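Gernness Board - Home & Garden Talk
Thread: Butcher block or laminate for a craft room table?

retamal_rd
Posted 27 January 2018
OK, I am so excited, we are finally turning the spare room into a craft room! I need one big table, 70 inches long, for sewing and paper stuff. My heart says solid wood with an oil finish. My budget says laminate. What would you do?

sagebrush60
Wood, wood, wood! I oiled mine in July and it still feels wonderful under my hands. Scratches sand right out. You will love it more every year.

pinkthimble
Have to disagree with sagebrush60 here. Oil and fabric do not mix. I lost a nice piece of white cotton to a spot that I swore was dry. Get something sealed and wipe it with a damp cloth.

sagebrush60
That's a curing problem, pinkthimble. Give it two weeks before you put anything on it and you're fine.

pinkthimble
I gave it three!

uterfan101
Go pale, whatever you pick! I had a dark walnut top for years and lost every black thread and pin on it. Switched to a light top and the whole room feels bigger - my eyes don't get tired at night either. The streaks in the grain are nice too, they hide dust between cleanings.

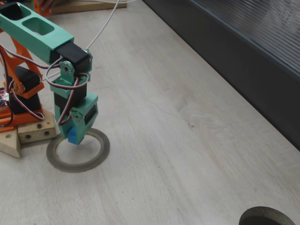 pale wood grain with the gray streaks

retamal_rd
Ooh, I love that color! The little dark specks too. Does it show coffee rings?

uterfan101
Not so far, and I am not careful. I bought the edge trim from Skoltex and cut it with a plain hand saw. Took me one evening.

pinkthimble
Light is great for sewing, but not if you cut white paper all day. I can't see the edge of the sheet on mine. I use a green cutting mat and that fixed it.

sagebrush60
Fine, pale is pretty. But maple is pale too, just saying :)

retamal_rd
Ha, you two! I think I'm going with a sealed light top and a cutting mat, and maybe a small maple shelf over it to keep the peace. Next question - how high? I'm 5'4" and I stand when I cut.

pinkthimble
36 inches. Try it at your kitchen counter first with a pair of scissors.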